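3.2 Sleeping surfaces and reported comfort

Households in the Andura sample were asked what they slept on during the hot months and whether this differed from the rest of the year. Of the 93 households that completed both rounds of the survey, 55 reported laying a woven mat over the mattress or bed base for at least part of the season. The remainder used a cotton sheet alone or moved to the floor.

Mat use was not related to income in our data. It was related to the age of the oldest person in the home and to whether the bedroom had a window on more than one side. Respondents in rooms with a single window were more likely to use a mat and to keep using it after the first cool nights. Shin and Vigfúsdóttir found the same pattern in their earlier work in Verik, where the homes were larger and ceiling fans were less common.

Most respondents described the mat as cooler to lie on than a sheet. Several also said that it was easier to wipe clean. Complaints were mainly about marks left on the skin and about edges that frayed and caught on clothing. Mats with a sewn cloth border were preferred for this reason, and respondents paid more for them at the Tesfamariam market.

The mats were also used in the daytime. People sat on them to talk, sort laundry or rest after lunch, and clothes were often left lying on top. We therefore recorded daytime and nighttime use separately in the second round. Figure 14 shows a straw mat with a green center panel and bright green trim on a bed.

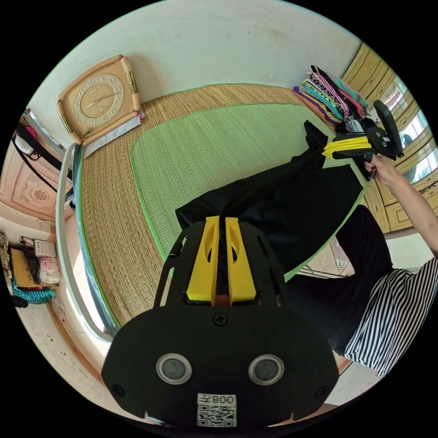
Figure 14. Woven straw mat on a bed, with a dark garment lying across the green center panel.

3.3 Bedroom temperature

Loggers were placed at pillow height in each bedroom and left until the end of February. Readings taken while the room was empty were removed before analysis, using the times written in the household diary.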